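仿真里夹爪明明合上了，橙子却老是掉，74次里成功率低得离谱，该信日志还是信眼睛？

提问者：半桶机油
标签：仿真、抓取、接触参数、腕部相机
浏览 75 次

先说背景。我在仿真里跑一个桌面抓取任务，白色机械臂，平行夹爪，腕上带一个小相机。策略是从 Londia 那套示例改过来的，场景是同事用 Nokberg 的资产包搭的。任务很简单：把盘子里的橙子夹起来，抬高，停两秒，放回去。桌上还摆了饮料罐、苹果和杯子当干扰物。

问题是从二月换了物理后端以后开始的。跑了74个回合，日志里写着“grasp_success = true”的有29个，可是我一个一个回放看，真正把橙子抬离盘子并且停住的只有2个。剩下那些，要么夹爪合拢的时候橙子往旁边一滚，要么抬到一半滑下去。日志照样给我记成功。 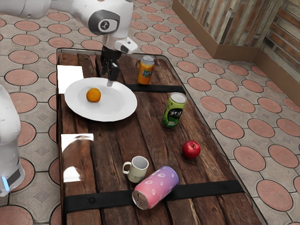 我查过的东西：夹爪行程没问题，指令和反馈对得上；橙子的质量我改过三次，改轻了滑得慢一点，还是滑；摩擦系数从默认一路加到我自己都不好意思写出来的数值，橙子反而开始抖，有一回直接弹出桌子。接触点可视化打开以后，闪得厉害，看不出规律。

同事坚持认为是策略的问题，说夹的位置偏了，应该多采一些示范重新训。我不太信。换后端之前同一个权重跑得好好的，怎么换完就不会夹了？可是文档里又写“后端切换对上层策略透明”。这种话我见得多了。

还有一个安全上的顾虑：下周三有人想把这个策略直接放到实机上试，理由是“仿真成功率有29个呢，差不多了”。我觉得这个数字根本不能看。有没有人遇到过类似的？

Zbigniew Czarnecka
采纳 · 获赞 29

先把实机的事停掉，别的慢慢查。成功标志都不可信的东西，上了实机你连它什么时候出错都不知道。

你贴的症状里其实混着两件事，建议分开处理。

第一件是判定。很多示例里的 grasp_success 只看夹爪有没有合到某个宽度，再看两根手指有没有接触力，满足一帧就置真。夹爪蹭到盘子边缘，也算有接触。你去翻一下判定函数，十有八九没有检查接触的对象是谁。改法不难：接触对必须是手指和橙子，橙子中心相对盘面的高度要超过一个阈值，而且连续保持若干步。改完以后把那74个回合的记录重新判一遍，不用重跑，前提是你存了物体位姿。没存的话，那就只能重跑了，顺便把位姿存上。

第二件是物理。橙子这种外形，网格表面如果带了凹凸细节，有的后端会拿它做凸分解，分出来一堆小块，手指压上去接触法线每一步都在变。你看到的可视化狂闪，跟这个很像。你加摩擦系数没用，加大了还抖，也对得上。把碰撞体换成一个普通的球，外观网格不动，再跑几回合看看。渲染里看着再逼真，碰撞体长什么样是另一回事，得单独打开看。 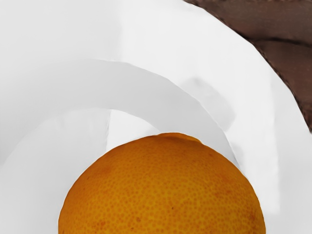

步长也查一下。旧后端默认的子步数跟新的未必一样，文档说“透明”，说的大概是接口，接口没变而已。我自己吃过这个亏，同一份配置文件，两边对同一个字段的解释不一样，一个当每秒步数，一个当每步的细分数，谁也没报错。

至于重新采示范，我的意见是先别采。判定是错的，接触也是错的，这个时候采回来的数据，会教策略去适应一个有毛病的仿真。等球形碰撞体跑完，如果还是夹偏，再谈策略。

另外，别轻信我这个回答，我没看到你的配置。上面两条都可以在一个下午里验证，验证完再说。

评论

半桶机油：判定函数翻到了，真的只看宽度和接触力，而且只要一帧。接触对象没有过滤。我现在有点生气。

Zbigniew Czarnecka：正常。顺手看看提交记录，有时候过滤条件原来是有的，被人为了调试注释掉了，后来忘了改回来。

半桶机油：没有注释痕迹，从一开始就没写。碰撞体换成球之后闪烁少了很多，抬起来的时候还是会滑，不过滑得比较讲道理了。子步数还没动。

拧螺丝的老梁
获赞 2

我们以前用 Rastel 的夹爪模型也滑，后来把夹持力调大就好了。你试试调大夹持力。仿真嘛，不用太较真，能跑就行，反正最后都要上实机调的。

评论

半桶机油：夹持力调大我试过，橙子会被挤飞。“不用太较真”这个我不同意，现在就是有人拿仿真的数字去申请实机时间。

路过的减速器：调大力以后是真的夹住了，还是判定说夹住了？老梁当时看回放没有？

拧螺丝的老梁：没看，看的成功率。

Vondráček粉丝团
获赞 0

同问，我这边夹苹果也这样，换成 Vondráček 的求解器以后说是能好，但我还没装上。装好了来更新。

评论

半桶机油：装上以后麻烦把回放也看一遍，别只报成功率。另外更新一下我这边：实机的时间先取消了，报告里那个29我已经划掉，写的是2。同事还是觉得该重新训，等子步数查完再跟他吵。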